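3.2 How people judge the light in a room they work in

I should say up front that I came to this question sideways. I had been hired to look at noise in shared workshops, and what people wanted to complain to me about was the lighting. After the ninth person steered me away from my own interview sheet and toward the ceiling, I gave in and rewrote the study (my supervisor was very patient about it).

So the version reported in this paper uses the lighting diary. Everyone who signed up at the two sites, Wevon and Urkunell, got a small notebook and one instruction: write something down whenever the light bothers you. I left "bothers" wide open on purpose. Over the course of March we collected 2,129 entries from 120 people, and they range from a single word ("squinting") to a page and a half about the color of a sandwich.

I sorted the entries by hand, twice, with a few weeks in between so that I could forget what I had done the first time. Most of them fell into groups I expected, like too dim for close work, or too bright on a screen. But the group that kept growing was one I hadn't planned for at all, and I ended up calling it stray shine. These are the entries where the light level is fine and the lamp is fine, and the trouble comes from something lying nearby that throws the light back.

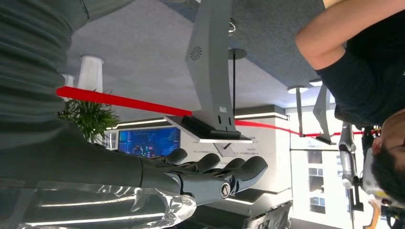
Figure 2. Ceiling lights reflected in crumpled transparent plastic.

Stray shine is hard to pin down with a light meter, and I spent a frustrating amount of time trying! A meter on the bench tells you how much light lands there, and it will happily give you the same number whether or not somebody is getting a bright line in the corner of their eye. The diaries do much better. People wrote about tape, glossy labels, the inside of a snack bag, and above all about clear wrapping. Figure 2 has the sort of thing they meant, with the overhead lights coming back off the plastic as bright white streaks, while the gray fabric close by shows nothing of the kind. One Urkunell diary calls these "little lightning," and I liked that so much I used it as the working name for the code until a reviewer asked me to stop.

What surprised me more was how differently the two sites talked about it. At Wevon the entries are mostly practical. Somebody moves the offending thing, writes down that they moved it, and goes on with the day. At Urkunell the same sort of entry tends to turn into a remark about the people at the next bench, or about who gets to decide where packaging goes. I don't think the lights explain that difference, and I come back to it in Section 4 with the seating plans.

I also tried scoring each entry on Stan, the short annoyance scale we borrowed from the earlier noise work. It behaved well for dimness and badly for stray shine, where the scores bounced all over the place even within one person's notebook. My best guess is that a streak is only annoying when you're trying to look past it, and the scale has no way to ask about that. The Jornari version adds an item on interrupted attention, and I'd use that one if I were starting over.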